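Lorna Sarmiento on eleven winters of club running

March 16, 2024

When I arrive at the track in Plesten, Lorna Sarmiento is already in the small office beside the changing rooms, writing names on race envelopes. She is the membership secretary of Plesten Harriers and also coaches the middle-distance group. She asks me to wait one minute, and then it is more like ten.

"People think I sit here and collect money," she says when she has finished. "The money is the easy part. The difficult part is to know who wants to race, who wants only to train, and who has not decided but has paid for both."

She joined the club as an adult, after moving from Okimance, where she had played handball and never run further than the bus stop. Her first race was a cross-country in November, in Derese, on a course with two streams. She finished third from last and lost a shoe in the second stream.

"I went back for it," she says. "My coach was shouting at me to leave it. But they were new shoes."

Today the club has 357 members, and a little under half of them compete. This is the subject I have come to talk about, as the club decided last autumn to change how it enters athletes for the regional league. Before, each team manager kept a separate list. Now all entries go through Sarmiento, and they close nine days before the match.

Not everybody was happy. One of the throwers wrote her a letter of two pages, which she still keeps in the drawer.
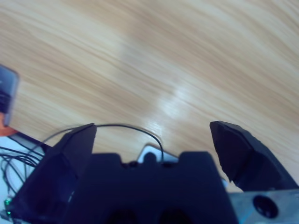 "He had a good point about relays," she says. "In a relay somebody is always ill in the morning. So for relays we now allow a change until one hour before. For the other events, no. I am quite strict."

I ask if being strict has cost the club any athletes. She thinks about it for a while.

"Two went to Pirkura. One of them came back after the summer. Pirkura has a better track, I must say it, but the drive is 30 kilometres and he has small children."

The track in Plesten is a sore subject. The surface in the two inside lanes is worn, and the back straight collects water after rain. A new surface for the whole oval is far beyond the club's savings, so the plan is to repair the worst parts first. An open evening meeting last season brought in 3341 euros, and the town has promised to add around 4000 if the work begins before the schools return.

"I would like it to begin tomorrow," says Sarmiento. "My group does its fast sessions in lane four. They have learned where the 400 starts in lane four better than any officials."

Her group has fourteen runners, the youngest fifteen years old and the oldest fifty-eight. They do the same warm-up and then divide. She does not give anybody a training plan for longer than three weeks, a habit she took from her own first coach, who wrote his sessions on the backs of old result sheets.

"If I write twelve weeks, they read week twelve and become afraid," she says. "Or they try week twelve at home."

She still races herself, mostly over 3000 metres and only when the team is short of a woman for the points. Last season this happened four times. At one match she ran the steeplechase without having practised the water jump, and scored two points.

"There were only five of us in the race," she says. "Please write that also."

Outside, the juniors have begun to arrive, and someone knocks to ask for the key to the hurdle shed. Sarmiento takes it from her coat pocket, puts the envelopes in a box and looks for her stopwatch. Entries for the first league match are open at the office until the end of the month, on training evenings from six o'clock.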